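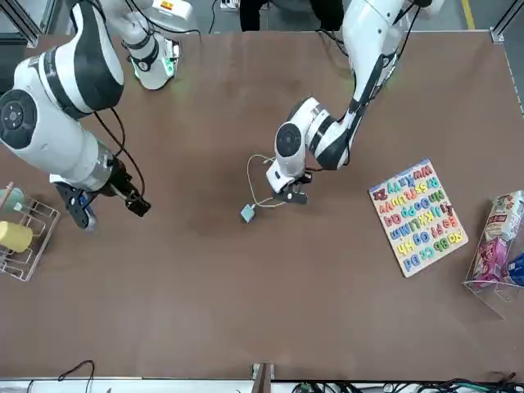
Home Opinion Family Services Archive Contact

The Shared Table and What Is Left on It

Denise Sugden
9/23/22

The Dunmore Family Center revised its room standards in July, and one provision has drawn more correspondence than the rest together. It directs that every table in a shared room be cleared completely at the close of each session, with all items returned to closed cabinets. I was consulted on the draft and did not object at the time. I have since come to believe that the provision is mistaken in its present form, and I wish to set out why.

The intention is sound. A table used by families in the morning and by adult learners in the afternoon collects things that do not belong together. A phone charger with its cable lying in a loop may end up within reach of an alphabet puzzle. Anyone responsible for a room used by young children is right to be concerned about the first of these items. A cord can be pulled, wrapped or chewed. It should be coiled, fastened and placed out of reach before any child enters, and I would support a stricter rule on that point than the one we now have.

The alphabet puzzle is a different matter. The new standard treats it exactly as it treats the charger, as an object that is out of place. I would argue that an alphabet board on an open table is in its proper place. Children who are learning their letters do so largely in passing. They lift a piece, carry it to someone, ask what it is and set it down in the wrong space. Few of them will request the board from a closed cabinet, and those least familiar with letters are the least likely to know that it is there to be requested.

This is especially true of boards that set the uppercase and lowercase letters in pairs. The relation between the two forms is harder than adults remember. Some pairs differ mainly in size, and others, such as G and g, have very little in common. A child comes to accept that these are the same letter by meeting them side by side a great many times. Ten minutes of scheduled letter time, after which the board is locked away, does not offer that many meetings.

My colleague Neville Lightfoot, who manages the Giller building, takes the opposite view, and his reasons deserve a fair hearing. Loose pieces go missing. Over 12 months his staff withdrew 13 puzzles from use as incomplete, and a puzzle without its full set of letters frustrates the child it was meant to help. He also notes that tables are wiped down more thoroughly when nothing is on them. Both observations are correct. The first, however, is an argument for checking the pieces at the end of the day, and the second can be met by lifting a board for as long as it takes to pass a cloth beneath it.

There is also the question of the tables themselves. It has been suggested that the older tops be refinished, as the surfaces have become worn and marked. I would leave them alone for the present. A brown top with pale patches and an old smudge is a table that people have used, and families sit down at such a table without worrying about what their children may do to it. The funds would be better spent on shelving, open and low, so that the choice before us is no longer between the tabletop and the locked door.

I therefore propose that the provision be divided in two. Electrical items - chargers, cords, adapters and anything that plugs into a wall - should be removed from every table without exception and stored above adult shoulder height. Learning materials should be permitted to remain out between sessions, limited to 2 items per table, and checked for completeness before the building closes. The Center has 28 days in which to receive comments on the standards. I encourage parents, and staff in particular, to make use of them.

Comments

Indano
Agree on the cords. We wind ours and put a hair tie on it, takes no time. My son has never once asked for anything out of a cabinet.

Dreretti
With respect, 2 items per table becomes 6 by the end of the week. I have closed up those rooms. Clear tables are easier for everyone.

Neville Lightfoot
A fair account of my position, thank you. I would accept low shelving. I would still want the letters checked by the person who had them out.

Indano
Does anyone know where comments on the standards should be sent?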